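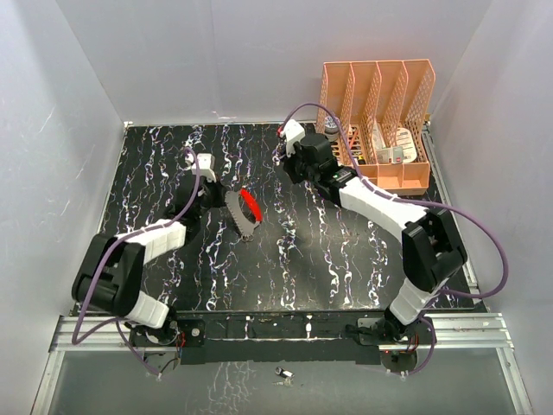

Schwarze Platte, weiße Adern, ein Hauch Violett. Um solche Oberflächen geht es in diesem Thread.

1/ Echter Marmor ist metamorpher Kalkstein, also überwiegend Calcit. Mohshärte 3. Ein Küchenmesser ritzt ihn, Zitronensaft ätzt ihn an. Das Datenblatt verschweigt das meistens.

2/ Was im Handel als »schwarzer Marmor« läuft, ist oft dichter, polierfähiger Kalkstein. Die Färbung stammt von organischem Kohlenstoff oder Bitumen. Die weißen Adern sind Risse, die sich nachträglich mit Calcit gefüllt haben.

3/ Der Adernverlauf folgt den Spannungen im Gestein. Kreuzen sich zwei Systeme, ist das durchsetzte meist das ältere. Lässt sich an jeder Hotelrezeption üben.

4/ Dekore: Druck auf Papier oder Folie. Erkennungsmerkmal ist der Rapport. Das Muster »Canlow« von Prellolen wiederholt sich alle 80 cm, bei einer Arbeitsplatte von 3 m sieht man das sofort.

5/ Neville Pearce hat dazu die alten Musterbücher von Drilley durchgesehen. 793 Steindekore, davon 30 mit dunklem Grund. Violett kommt fast nur als Beimischung im Weiß der Adern vor, selten als eigene Ader.

6/ Säuretest bitte nur an der Unterseite: ein Tropfen verdünnte Salzsäure, Schutzbrille auf. Calcit schäumt. Granit, Schiefer und Schichtstoff reagieren nicht.

7/ Nachfrage aus den Antworten: Imprägnierung schützt vor Flecken, gegen Ätzung hilft sie nicht. Matte Stellen muss man nachpolieren.

8/ Quarzkomposit folgt separat. Die Muster von Sethi liegen seit Januar hier, die Schliffe fehlen noch.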